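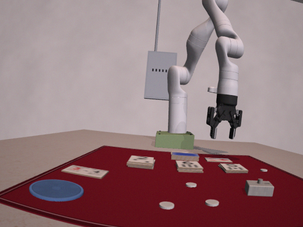
Feb 27, 2024

Sourdough rye, trial 5, and I'm writing this with flour still on my sleeves, so forgive the smudges. The starter went in at 400 grams this time and I held the water at 242, a bit stiffer than Csaba Pap likes it, but the last loaf spread out like a pancake and I wanted to see some height (Csaba, I promise we'll do yours next!).

I ground the caraway by hand with a pinch of coriander. The kitchen smelled wonderful all morning, and I may have stood over the mortar longer than the job required. The dough felt tacky but held together when I folded it, and I let it sit in the covered crock while I wrote up the salt notes from June, long overdue. 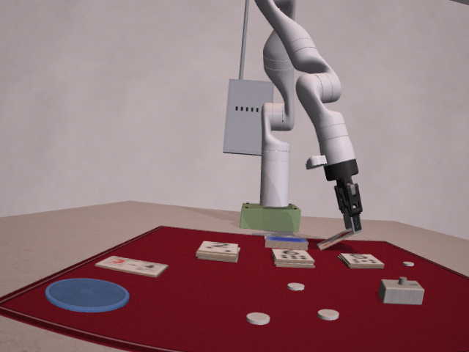

Thin wooden tile in the gripper, beside the short stack with the blue top.

Loaf came out with a good dark crust and one long split down the left side. Weighed it after cooling and the bake had cost us 89 grams. Crumb is close, still a little gummy near the bottom, so next time a longer bake at the lower setting and no cutting until the day after, however much we all want a slice.
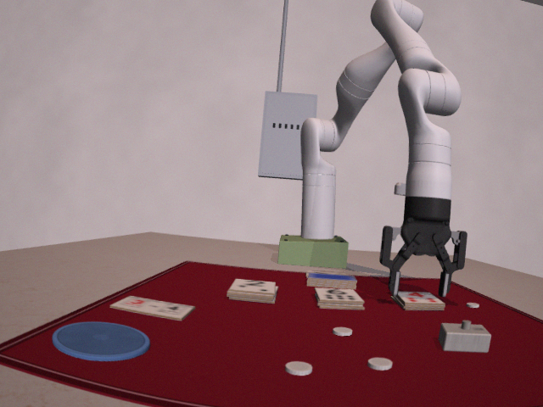
Toivo Oksanen thinks the gumminess comes from the flour being too fresh, and would like us to let the next bag rest a couple of weeks before we open it. Fine by me. I've put one aside on the bottom shelf with his initials on it.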